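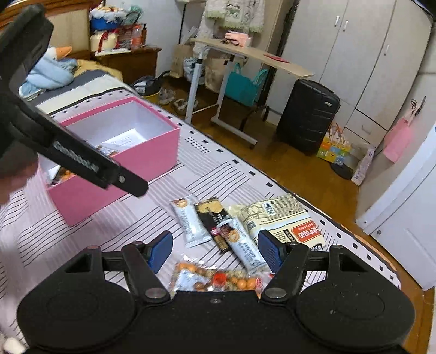
Send the Smaller Box

By Bernadette Ó Ceallaigh
22 July 2021

My niece went to work in Skerngate in June, and the family began planning a care package. By the weekend it had grown to 15 pounds. There were towels in it. There was a lamp.

I think most care packages are too big, and I have mailed enough of them to have an opinion. When I was in school my mother sent me one huge carton each fall. I ate the good things in two days, gave away the crackers, and spent the rest of the term walking around a carton in a room that barely held a bed. My roommate, a Dela Peña from a family of eight, got a small packet every few weeks. Hers would have a bag of candy, a clipping from the local paper and a note from whichever brother had lost the argument over who had to write it. I was jealous of those packets then and I still am.

A big box asks a lot of the person who gets it. They have to carry it home from the post office and find somewhere to put it. They also feel they owe you a long phone call. A small one can be opened standing up and answered with a text.

The usual argument for the big box is cost. It's true that three small boxes cost more to mail than one large one. But people fill a large box because it's large. They go back to the store for things to put in the corners, and those things cost money too. I once paid for 200 tea bags to go to a cousin who drinks coffee.
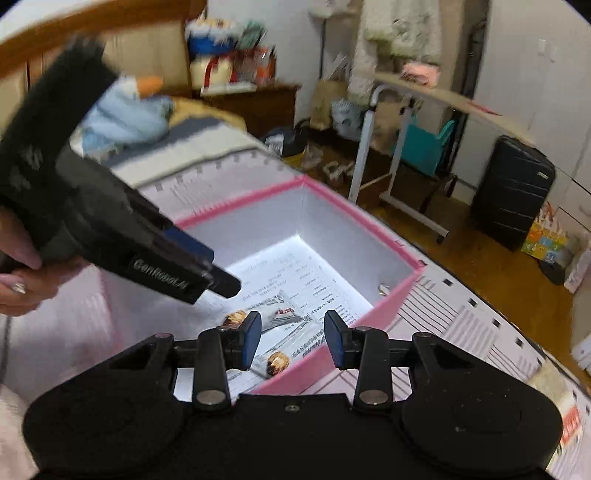
A box and its contents.

Snacks are the right thing to send. I know the objection, that you can buy chips anywhere. You can buy birthday cards anywhere too. A person living alone for the first time will buy rice and dish soap and feel silly buying the cookies they liked when they were 12. Let someone else buy the cookies.

I would leave out anything that needs a shelf or a plug, and anything meant to improve the person. No vitamins, no planner. Put in a note, even a dull one. Mine to my niece was mostly about the gutters.

The lamp stayed here. She bought one herself the week she moved in, and she says it's nicer than ours.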